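Puzzles & Brain Teasers > Mechanical puzzles > Home-made and printed

Coloured interlocking block puzzle on a yellow base: how do I get it back together (and how do I explain it to my dad)?

Hanane Tazi
2018-11-07

Hello all! I've been reading this site for ages and have finally got something to ask.

My dad has recently got into puzzles in a big way. He's 71, he used to fit kitchens, and he has the patience of a heron. For his birthday my cousin printed him an interlocking one from plans he found: three coloured pieces (green, dark blue and purple) and a thick yellow slab they stand on. Dad adores it. He had it to bits within a minute of unwrapping it and then spent the whole of the weekend trying to put it back, and now it's on my kitchen table in a sandwich bag with a note saying "YOUR TURN".

I've had a good go at it and I love it too, but I'm stuck. There are no instructions. The green and blue pieces look like a pair, and the purple one is a cross. I can get the green and blue lying side by side and the purple one over the top, and it looks really promising, and then the whole lot slides about on the yellow base as if it has nothing to do with it. The base has a slot cut in it towards one edge and I can't work out whether the slot is part of the puzzle or only there for storage.

What I'd like to know:

Is there a sensible order to try things in? I keep starting from scratch and forgetting what I've already done.

Does the base matter?

One of the pieces is very tight against another. Is it all right to sand it? I don't want to ruin Dad's present!

I'm happy to be given the answer for my own version, but if there's a way of giving hints to someone else without spoiling it I'd love that as well. He'll be furious if I just tell him.

Thank you!!

Viewed 1,046 times

Kosmas Sfakianakis

If its 3d printed it is probably the tolerance. Mine was the same, I gave up and glued it, looks nice on the shelf. Try turning the purple one upside down.

Melquiades Ocampo

Oh, I'm so pleased somebody has asked about one of these. I made a very similar set in May for our puzzle evening in Drirkville and it's been round the whole group since, so I've watched a lot of people get stuck in exactly your spot. Yours may not be cut the same as mine (people change these plans all the time, I certainly did), so treat what follows as the way mine goes together and adjust as you need to.

First of all, please don't glue it. Sorry, Kosmas!

Before you try to assemble anything, spend ten minutes only looking. Put the pieces out on a tea towel and turn each one over slowly. You want to find the notches. On mine, every piece has at least one bite taken out of it, and the bites are where the other pieces pass. It sounds so obvious written down, but nearly everyone in our group went straight to pushing things together, me included, and I'd drawn the thing.

A pencil and paper help enormously. Draw each piece from the top and from the side, as badly as you like, and mark the notches. Then when you try an arrangement, write down which piece went first and which way up. There aren't many combinations with three pieces, and you'll be through the sensible ones in an evening. It's the repeating yourself that eats the time.

Now the tightness. Layered prints often have a slight lip along the edge that was at the bottom when it was made, and it's amazing how much that lip can hold things up. Run your fingernail round every edge. If you feel a ridge, take it off with very fine paper wrapped round a flat stick, three or four strokes, then try the fit again. Only do the ridge. Leave the big flat faces alone, they're what keeps it snug, and once it's gone sloppy there's no way back short of printing another. A rub of candle wax on the sliding faces is lovely too, and it does no harm at all.

If a piece needs real force, stop, because it's going the wrong way. That's the best rule I know for any interlocking puzzle, wood or plastic. When mine is right it goes with two fingers and a soft little click, and I still grin every time.

So, the order I use. SPOILERS from this point, so fold the page over if you want to work it out yourself.

1. Put the yellow base on the table with the slot at the far side from you. Have it on something that doesn't slip (I use a rubber jar opener).

2. Lay the green piece down on the left, long part going away from you so that it crosses the left end of the slot. The short part comes towards you.

3. Do the same with the dark blue on the right, as a mirror of the green. Leave a gap between them. People always close the gap up, it's so tempting, and then there's no room for the last piece.

4. Hold the purple cross with its post in the middle, and lower it so the crossbar goes over both of the others and the post comes up between them. Green and blue should each show a little cube at the front, under the bar, and the ends of the bar should stick out past both sides. 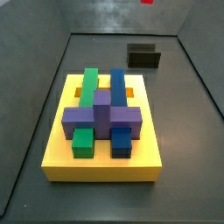 5. Now check it. Press lightly on each end of the purple bar in turn. If it rocks, one of the two underneath is up on an edge, so lift the cross off and reseat them. If it sits still, try moving the green and blue a hair's breadth towards each other. With mine there's one position where everything settles.

6. To take it apart, go backwards. Purple up and off first, then whichever of the others you fancy.

On whether the base matters: on mine, yes, a bit. The slot gives you something to line the long parts up with, and without it I was forever setting one further back than the other. A friend of mine, Leopoldo Villalobos, ignores the base completely and does it in his hands, which makes me quite cross, but he's had years of practice. I'd start with it.

As for your dad, this is my favourite part. Don't tell him anything! Ask him things. "Which piece can't go first?" is a wonderful one. Then leave it a day. If he's still stuck, ask him which two pieces look related. If he's still stuck after that, move the green piece to the left of the base while he's making the tea, and say nothing. It took my mother-in-law three visits and she was absolutely glowing when she got it.

Do tell us how he gets on.

14 people thanked Melquiades for this

Citlali Sandoval

Everything Melquiades says, and a few extra bits from someone who runs a puzzle table at a school in Wostberg (ages nine up, and the teachers are the worst for peeking).

The bright colours are your friend. I've tried the same sort of puzzle with pieces all in one colour and it's three times as hard, partly for the reason that you can't talk about it. With coloured ones you can say "blue's too far back" and everyone knows what you mean. If you ever want a harder version for your dad, get your cousin to print a second set all in the same grey. He'll have another birthday eventually!

I'd be slower than Melquiades with the sandpaper. Try it in a different room first, or on a different day. I know that sounds daft, but ours get noticeably stiffer after a day on the windowsill in the sun, and one of them bowed a tiny amount and never quite came back. Keep it off the radiator, and don't leave it in the car.

Candle wax, yes. Not cooking oil, please. Somebody tried that at our table and it collected every crumb in the building. If it's already been oiled, lukewarm water with a drop of washing-up liquid and an old toothbrush will do it, then leave it to dry on a cloth overnight.

For remembering where you've got to, my lot use photos. Every time they try a new arrangement they take a quick snap on the classroom tablet, and if it doesn't work they keep it anyway. Flicking back through, you can see you've tried the same thing five times with the purple one in your other hand. The children find this hilarious.

And one more hint for your dad, gentler than any of the above: ask him which piece he would pick up to take the whole thing apart. Once you know what comes off first, you know what goes on last, and the rest gets a lot less frightening. I've seen a boy of ten go completely silent at that and then finish it before the bell.

If he likes this one, try him on a burr puzzle next. The six-piece ones are the classic and you can find wooden ones in charity shops for next to nothing, often in a bag, often in bits, which is half the fun.

Hanane Tazi

Oh you are all brilliant, thank you! It was the gap. I'd been shoving the green and blue right up against each other every single time. I also found a ridge along the bottom of the purple one, exactly as described, four strokes with a nail file (I had no fine paper, please don't tell me off) and it dropped over the other two as sweetly as anything.

I've taken it apart again and it's back in its sandwich bag for Dad. I rang him and asked which piece can't go first and he went quiet for so long that I thought we'd been cut off. Then he said "don't say another word" and hung up. So I think he's having a lovely time.

Citlali, I've already been on to my cousin about the grey set.

Filed under: interlocking, printed puzzles, hints without spoilers, fitting and sanding

Related threads
Six-piece burr from a charity shop, one piece missing?
Best wax for wooden puzzles that stick in damp weather
How many hints is too many? (for grandparents)
Storing puzzles without losing the pieces
My puzzle box lid has swollen shut
Puzzles for a long train journey with no table

Contact the moderators | House rules | Back to top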